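Rules for the hand in your hand

Posted Monday, filed under Standards & Practice

Eleven pages, stapled, coffee ring on the cover. The good practice notes for hand-held gripper work at Drarnoston have been through four drafts and the lead author is already marking up a fifth when we sit down. She has forty minutes. There's a site call after that with the Corkbridge people and she'd like to eat something first.

So, quickly. Who are they for?

"Anyone who picks up a gripper and records a task with it. Students, contractors, us. The robot arm people have had rules forever – fences, speeds, who holds the stop button. With the hand-helds everyone sort of assumed there was nothing to write down. It's a tool, you squeeze it, off you go."

And there was something to write down?

"Heaps."

The first draft came out of an audit. The group pulled 1,149 recordings from the shared store, made at Drarnoston and at the Braston site, and went through them one at a time. They kept 549. The rest were dropped for reasons the old form had no box for. Start pose all over the place. Task name spelled six ways. Fingers opened before the recording had properly started. One operator had done a full afternoon with a loose finger pad and hadn't noticed, and neither had anybody who used the data after.

"That one hurt. It was good work otherwise. Patient, tidy. All binned."

Which is why pad checks are now page one. Before each session, and again after every 40 takes, the operator closes the fingers on a sheet of plain paper and gives it a gentle tug. Slips, you stop. Doesn't slip, write it in the log and carry on. No gauge, no app. She wanted something a tired person would still do at half past four.

Paper comes up a lot. Thin things are hard, she says, and people get sloppy with them, they pinch too far in, or scrape the table getting under the edge and then leave the scrape in the take. The notes don't ban that. They ask for it to be labelled.

"Label it a scrape. Somebody might want scrapes. What I can't use is a scrape called a clean pick."

I ask about people, because half the document is about people and I hadn't expected it. She pulls a face. The older guidance, which both sites borrowed from a Guillot handbook, assumed a closed cell. One operator, one bench, door shut. No one at Drarnoston works like that. It's a shared floor, with other teams on it and folks walking through to somewhere else.

"So you can write a rule that says clear the room, and everyone will ignore it by Wednesday. Or you write one they can live with."

The one they can live with goes like this. Say out loud that you're recording. Put the sign out. Anybody who'll be on camera has to have been told, and anyone who objects gets the take deleted that same day, no form and no arguing. Visitors get told at the door. Background faces are blurred before anything leaves the building, a step that used to be optional and got skipped (a lot).

Was there push back? Some. One team reckoned the blurring added a day to each batch. She timed it. It added an hour and a bit, most of it waiting for files to copy.

Cables next. Bags. She's firm on bags. An operator is watching the fingers and walks backwards more than they think, so anything on the floor inside the working area goes under a bench or on a hook. Fans too, if the lead runs across where you step. Chairs pushed in. It reads like a note from your mum, she says, and fine, but both trips in the log last winter were over something soft.

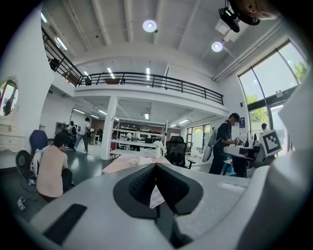

What changes in draft five

Three things, and she goes through them fast, already half standing.

Lighting gets its own line. At the moment it says "adequate", a word she now hates. Draft five will ask for the lights that are on and the blinds to be logged at the start, and again if either changes. Daylight through big windows shifts over a long session and she would rather know then fix it.

Markers. If you're using printed fiducials, they stay where they were when you calibrated. Bump one, recalibrate. Don't nudge it back by eye. Apparently everyone nudges it back by eye.

And breaks. Ten minutes in the hour, hand out of the grip. Squeezing takes more out of your thumb then you'd guess, and the takes get worse well before the operator admits it. Corkbridge wants that one as a recommendation. She wants it as a rule. That's what the call is about.

The target for the next collection is 2,020 takes across the two sites, all logged the new way. Will they get there?

"If the log stays one page, yeah. The minute it's two pages we've lost them."

She takes the sandwich with her. Draft five goes round for comment in March.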